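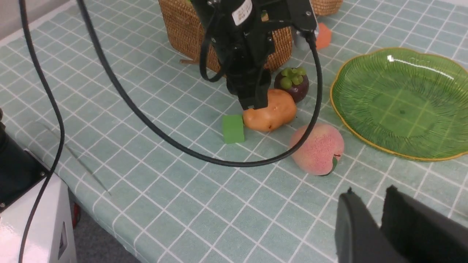 Household chore robots

Household chore robots are machines meant to do the everyday jobs people do at home, like clearing a table, folding laundry or putting groceries away. Whether they can do those jobs yet is the question I get asked most as keeper of this article, so I've written it around that question (the older, drier version is still in the archive if you prefer it!). My short answer is some of them, slowly, and with a person nearby.

What counts as a chore

I leave out single-purpose appliances. A dishwasher washes dishes very well, but somebody still has to load it, and the loading is the part this article cares about. The same goes for robot vacuums, which get their own entry. What's left is mostly picking things up and putting them somewhere else, and you'd be surprised how much of a day at home that covers.

Picking up and putting away

Tidying a tabletop is the usual starting point. Toy food is popular for it, and I can see why: a toy potato, a toy peach and a toy mangosteen are all roundish but each one has its own shape, and the peach has that little leaf sticking out to confuse things. Put a plain green block next to them and the machine has flat sides to deal with too. Two black fingers coming down from above have to close at the right spot on every one of them.

Then there's the question of where things go. A woven basket has sides to clear, while a plate is low and open. Glass plates are a headache all their own, and I have a soft spot for them as a test. When you can see the tablecloth pattern right through the middle of the plate, a camera can have real trouble telling where the plate stops and the table starts. People mess this up now and then too, but we feel our way out of it.

Two arms at one table bring more trouble. They can share the work, or one can hold a basket steady while the other fills it, but each has to stay out of the other's way, cables included.

How well it works

The best numbers I have come from the Sternlow tidy-up trial, run in August on a kitchen table in Felardale. It logged 627 attempts at moving one object into a basket, and 478 of them ended with the object inside. I think that's pretty good, though I wouldn't hand over my grandmother's china on those odds. Plorari, a rival setup, claims 3000 attempts but hasn't shared how many worked, so I've left it out of the comparison.

Shop floors

Shops and small factories are a bit ahead of homes, mainly thanks to tidier surroundings. The Patrício packing line does one motion on one kind of box all day long, and it has run for 3 years. Move it to a kitchen drawer full of odd spoons and you'd be starting over.

Still out of reach

Fitted sheets, wet dishes stacked any old way, and anything at the back of the fridge.

See also: Robot vacuum; Gripper; Laundry folding

Last revised 1 June 2022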